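How to hand a desk chore over to automation without making your coworkers miserable

We've been through this twice at our office now, once badly and once pretty well, and I keep getting emails asking how we did the second one. So I'm writing it all down in one place. It's long, sorry! Get a coffee.

Quick background. I run the back office for a mail-order stationery business called Hatis. We sell pencils, pens, little cases, planners, all that lovely stuff, and for years every order got checked, set up and packed by people sitting at tables. The first time we automated anything, it was address labels, and we just switched it on one Monday and told everyone at lunch. Two people thought they were losing their jobs. One of them went home early. I still feel bad about it.

The second time was the Clakon project, which is our name for the arm that now does part of the kit work. Kits are the small sets we send to schools: a sharpener, pens, a pencil or two, a case. We ship 700 of them in a normal month and 847 in February, which was brutal. Here's what I'd do if I were starting over tomorrow.

Step 1. Write down the chore before you talk to any vendor

I mean the real chore, with the boring bits. Our written procedure for testing and packing a kit had 9 steps. When I sat with Ginette Fleury for a morning and wrote down what her hands did, I got 16. She turns the sharpener crank and feels for grit. She flips a lid over to check the corners. She scoots the pens out of her way so they don't roll. None of that was in the procedure, and all of it mattered later, when the arm kept passing sharpeners Ginette would have put in the reject box.

Use plain verbs. Pick up, turn, feel, look, put down. If you find yourself writing "process the item," stop and go watch again.

Step 2. Ask which parts people want to keep

Everybody skips this one (we did, with the labels). I handed out my list and a pencil and asked each person to mark the steps they'd happily never do again and the ones they'd miss. I was sure the crank test would be first on the chopping block, because it looks so tedious. Nope! Three people starred it as a keeper. What they wanted gone was folding inserts and sticking on lot numbers. That changed our whole plan, and it probably saved us a lot of money too.

Step 3. Tell people about jobs and hours before they have to ask

Put it in writing, with names where you can. Our note said that nobody's hours would be cut before the end of the year, that Vusumuzi Masilela would be trained first on running the arm, and that the training was paid and during the workday. I also wrote down what I didn't know, mainly what would happen if orders doubled. People were surprisingly okay with "I don't know yet" once it was sitting there on paper.

Step 4. Record the work by hand, at an ordinary table

The Mament software we use learns a task from examples of a person doing it, so somebody has to sit and do the chore over and over. Please don't build a fancy station for this. We used one of the regular tables in the office with the usual chairs and cords and people coming and going. A few tips from our sessions:

Take one object at a time and finish with it before you reach for the next.

Go at your normal speed. Everyone slows way down on the first day, and then the arm learns to be slow.

Leave a couple of other things on the table. Your real table is never clear, and the arm needs to cope with a pen holder being in the neighborhood.

Swap people every half hour. It's tiring, and different hands do it differently, which is good.

Cranking the sharpener, and handling one of the square blue pieces:
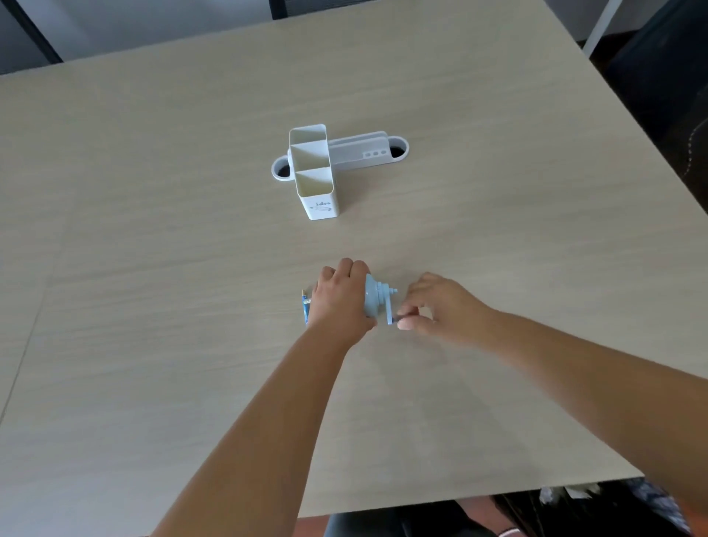
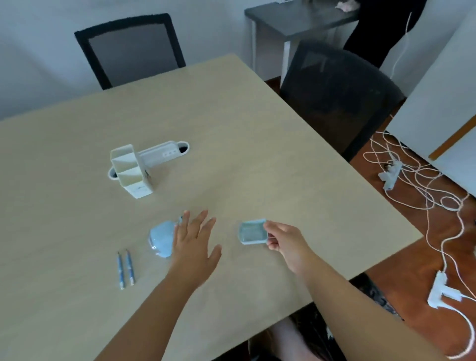 Keep your notes from each session, by the way. I used a plain notebook and wrote down who sat, what they worked with and anything they grumbled about. The grumbles were gold. Ginette complained that she kept changing her grip depending on how her wrist felt, and that one line explained a week of weird results.

Step 5. Run both side by side for longer than you think

We planned two weeks and ended up doing five. The person packs a kit, the arm packs a kit, and somebody else opens both without knowing which is which. Vusumuzi set up a sheet for this, and it got competitive pretty fast. The people won on sharpeners every single week. The arm won on inserts by a mile, so inserts are what it got.

Step 6. Decide who can stop it

Anybody can. That's our rule, and it's taped to the wall. You press stop, you write one line on the clipboard saying why, and you don't have to defend it to me. In our first month it got stopped a lot, mostly for crooked inserts, and then less and less. If your clipboard is totally blank after a week I'd worry that people are scared to touch the button.

Step 7. Look at the jobs again once things settle

This is where I'm still working. Vusumuzi now spends his mornings on the arm and wanted a different title and more pay for it, which was fair, and he got both. Ginette does more checking and less packing. She likes the checking but says the afternoons are quieter than she'd like, since the folding table was where everyone used to chat. I hadn't thought about that at all. We've moved two of the checking seats next to each other and it's helped some.

Our sister shop over in Dunbar is starting its own version next, with gift wrap, and they've asked to borrow my notebook. I told them to start with step 2 and call me when they have their list.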